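**Speaker notes: our visit to the Vestov open day, 6 July 2023**

Good morning. I will speak slowly, please stop me if something is not clear.

Start with why we went. At Drirell we pack small parts by hand, 3,925 boxes in December alone. The management wanted to know if an arm can help us. So nine of us took the bus to Vestov.

(Pause. Ask who was in the group.)

Say a few words on the hall. There were 18 stands. Most people stayed at the big Vovard machine by the entrance, it was very loud. I preferred the small stand of Shojaei at the back, with the orange blocks and a circle drawn on a whiteboard. It is simple work, but one can follow it well with the eye.

Show the next slides without hurry.
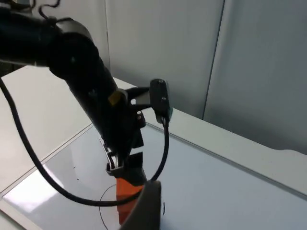
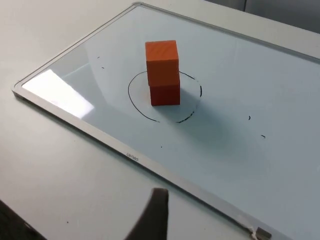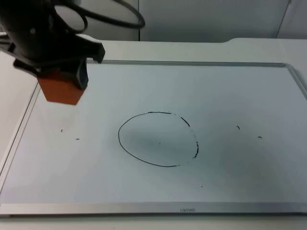
Orange blocks and the marker circle, Shojaei stand.
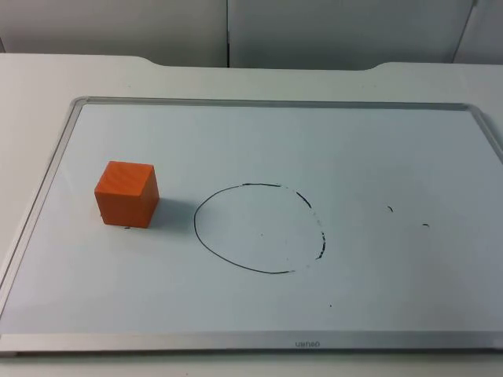
Now the questions we asked there. First, the training of our own staff: they told us two days, I think we should plan for four. Second, the service. The nearest technician is three hours by car, and this worries me more than the price.

Do not forget to mention the noise rules in our hall B.

After this, give the word to the packing team. The brochures are on the table near the door, please take only one for each department.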